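Brown Paper and Blue Tape: Lindard Street Hall Gets Its Long Table Ready for September

If you have put your head round the door at the Lindard Street hall lately, you will have noticed that the long worktable has been dressed for company. It is covered in brown paper, with strips of blue tape laid across and down it so that the whole top is split up into big, generous rectangles. It looks a bit like a giant board game, and more than one visitor has asked what the rules are!

The rules, as it happens, are pretty simple. The Rerkine Sorting Table opens to the neighborhood in September, and the idea is that people bring in the odds and ends that pile up in every home with children in it (blocks, puzzle pieces, cards, the lid to something) and spread them out on the paper until they make sense again. One kind of thing to a rectangle. When a rectangle is full, its contents go into a plastic bin and off to the shelves, where any family on the street can borrow them.

Anyone who came to the spring toy swap will remember how that went. We had 49 families through the door, which was wonderful, and one bare table, which was less wonderful, and by lunchtime the dominoes were in with the doll clothes and a very patient grandmother was still hunting for the last piece of a farm puzzle. The tape was suggested that same afternoon, over what was left of the lemonade, and it has been tried in a few different layouts over the summer.

The brown paper came from Vivell, the stationery shop on the corner, who let us have 3 rolls at cost and threw in the tape. Gajdoš, the bakery next door to them, has promised rolls of the other sort for opening week, so please come hungry. You are welcome to write on the paper, by the way. It gets changed whenever it has had enough.

There is a practice evening on 11th August, with doors open from 6 until 8, for anybody who would like to get a feel for the table before the crowds arrive. Bring 2 bags of bits and pieces at most, and if you have wooden blocks in there, so much the better, as the shelves are short of them. Small parts are best carried in something with a lid. Children are very welcome with a grown-up, and the side entrance has the ramp.

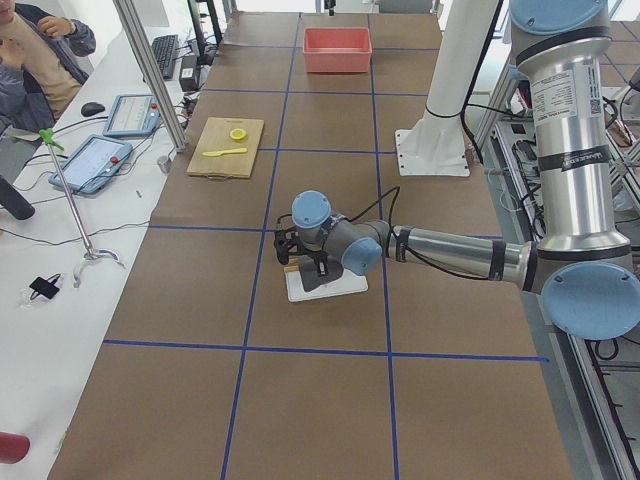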